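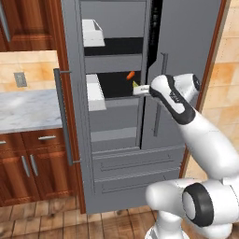

Standis Papers, Issue 51, p. 393

3. Good practice near an open refrigerator

We would like to ask a little patience of the reader here, as the Plukholm rules grew slowly and we are rather fond of them. An arm may reach between the shelves only when the door is well clear — and it should leave by the way it came in.

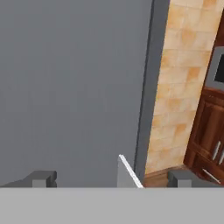 Figure 3. View past the gripper fingers, with a gray panel close ahead.

When a panel blocks most of the view, the rule asks the arm to stop and look again before it turns.

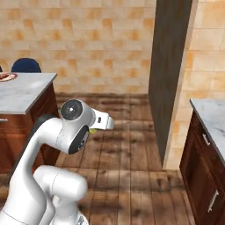 Flindska, reading our draft in June, replied that small food items deserve a rule of their own, with a gentler grip.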